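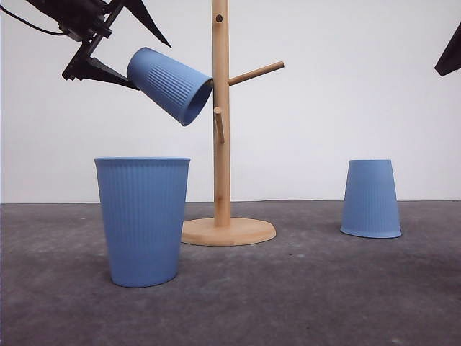 Posted 2018-04-02 by keltiron_kitchen
Filed under: Small Kitchens > Storage & Shelving

We're moving into a place with one upper cabinet and 900 millimeters of counter, and I have to decide what to do with the mugs. My wife wants hooks under the cabinet. I've always used a wooden mug tree and I'd like to keep one. The trouble is that half of what we drink from now has no handle, like that light blue ribbed cup, and a tree does nothing for those. Do people run two systems, or give up and stack everything?

----

pantry3046
Stack everything. A tree takes up the same spot as a toaster and holds a handful of mugs. I had one in my last two apartments and I was always moving it to wipe under it. Tapered cups nest fine, so put them in a column at the back of the shelf and forget about them.

----

mrs_clukach
Disagree with pantry. Mugs don't nest. Stack them two high and the glaze on the bottom one gets a gray ring from the foot of the one on top. I lost a good set that way. Ours hang on a tree by the kettle and the handleless stuff goes in a drawer, rims down, on a rubber liner.

----

pantry3046
The gray ring comes off with baking soda.

----

mrs_clukach
Not on a matte glaze it doesn't. I tried.

----

flendis_fan
Hooks under the cabinet get my vote, but check what the cabinet is made of first. Ours was particle board and the screws pulled out in September with four mugs on them. I put up a Flendis rail after that, the kind that fixes to the wall. It cost more and it has stayed up.

For a tree, look at the base. The cheap ones have a base narrower than the arms, and if you load one side they go over. Fill it evenly, or get one with some weight at the bottom.

----

keltiron_kitchen
The cabinets are particle board, so hooks are probably out. The wall behind the counter is tile. Did you drill through tile for the rail?

----

flendis_fan
Yes. Masking tape over the spot, tile bit, slow speed, no hammer setting. Aim for the middle of a tile and stay away from the edges.

----

győri_st
If you rent, ask before you drill anything. My landlord took 4000 forints per hole when I moved out and I had made six of them.

----

keltiron_kitchen
We do rent. Tree and a drawer, then. I'll measure the drawer tonight and see if the cups stand up in it with the liner.

----

pantry3046
Measure the kettle too. You'll want to know what's left of that counter.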